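Learn and Wonder > Everyday Science > Why Do Mugs Keep Cocoa Warm?

Have you ever wrapped both hands around a mug of cocoa on a snowy afternoon and wondered where all that lovely warmth is going? It's going into you, for one thing! Heat is a bit of a traveler. It always wants to move from a hotter place to a cooler one, and it keeps on moving until everything is the same temperature, even if that takes all afternoon.
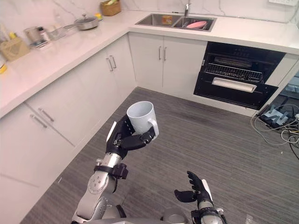
HEAT ON THE MOVE

A white ceramic mug with a curved handle looks like a pretty simple thing, but ceramic is baked clay, and baked clay passes heat along slowly. Metal passes it along in a hurry. If you stand a metal spoon in hot soup, the top of the spoon soon feels warm too (and sometimes much too warm, so do be careful). The handle sticks out into the cooler air, away from the drink, so it's usually the nicest part to hold.

Heat gets out of the top as well. Steam carries it away, and that's why a lid helps so much, and why blowing on your cocoa cools it down. Try this with a grown-up: pour warm tap water into two matching mugs, put a saucer over one, and wait 15 minutes. Then dip a clean finger in each. Which one would you rather have a bath in, if you were very, very small? 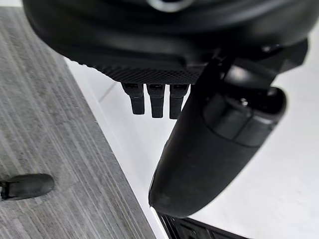 Irfan Mandagi wrote to us that he tried it with his little sister in August, when the kitchen was so hot that both mugs stayed warm for ages, and he wanted to know if that meant he'd done it wrong. You didn't, Irfan! On a hot day the air is nearly as warm as the water, so the heat is in no rush to leave. Try it again in winter, in the coolest room you have, and see how different it feels.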